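Sorting Drink Containers at Home: Bins, Labels and Rinsing

Filed under: Kitchen, Utility Room
Last revised 24 March 2026

These notes cover glass bottles, plastic bottles and drink cans. Paper, food tins and returnable deposit crates are dealt with on their own pages. Check the local rules first. Some haulers take all three materials in one cart, in which case a single bin is enough and the rest of this page can be skipped.

Choosing the bins

Use one bin per material, all the same size. Mixed sizes waste shelf space, and the smallest one always sets the emptying schedule. Square bins sit flush against each other and against the wall. Round ones leave gaps that collect caps and pull tabs.

A footprint of 12 inches by 12 inches fits most utility shelves with room for a hand at the back. An 11-inch bin also works but will not take a tall wine bottle laid flat. Before buying, measure the diagonal of the base, not the side. A long bottle goes in corner to corner.

Fabric bins are quiet and light, and they fold down when not in use. They are not watertight. Fit a removable liner or a cut-down bag if the containers are likely to drip. Rigid plastic bins can be hosed out and are the better choice for a garage or porch. Wire baskets are unsuitable for glass.

Amrit Pelletier writes that she has used the Kirkum folding bins for 2 years and that the base board is the first part to fail. A replacement can be cut from any stiff sheet that tolerates damp. Round the corners with sandpaper so they do not wear through the fabric.

Rinsing

Empty the container completely. Add a small amount of cold water, close it, shake, and pour out. Dishwater left over from the last load is fine for this. Hot water is unnecessary and can deform thin plastic.

Stand bottles neck down in the dish rack until they stop dripping. Cans drain best tilted, with the opening at the lowest point. A container that goes into a fabric bin wet will leave a sour smell in the liner within a few days in July.

Crushing

Flatten cans only if the hauler permits it. Deposit machines generally need to read the barcode, and a crushed can may be refused. If deposits apply in your state, keep cans in their original shape.

Plastic bottles can be pressed flat and the cap screwed back on to keep the air out. Check whether caps are accepted. Never break glass to save space.

Weight and emptying

Glass is the limiting material. Half fill the glass bin at most if it has to be carried down stairs. Lift from underneath; the handles on fabric bins are stitched for linens. Plastic fills fastest by volume, and its bin can be emptied without regard to weight.

Cleaning the liners

Turn the liner inside out over a sink and shake it. Wipe with a damp cloth and dish soap, then with clear water. Dry fully before refitting. Stains from cola and red wine show less on dark liners, but the residue is still there and still attracts fruit flies.

Labels

Label the front of every bin, including the ones that seem obvious. Visitors and children do not share the household's habits. Keep each label to one word in large dark type on a plain white card. Sotiris Galanis suggests standing the card in front of the bin instead of pinning it to the fabric, so that bins can be swapped or washed without relabeling. Choose the words with care, because a label can name either a material or a shape. In a row marked "Bottle," "Plastic" and "Can," with a brown glass bottle in the first bin and a clear plastic bottle in the second, the contents settle the question, but an empty first bin would invite plastic bottles as well. "Glass" is the safer word there. Leave one sample container in each bin after emptying if the wording has to stay as it is. 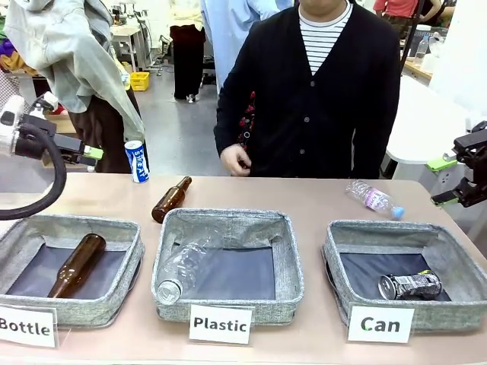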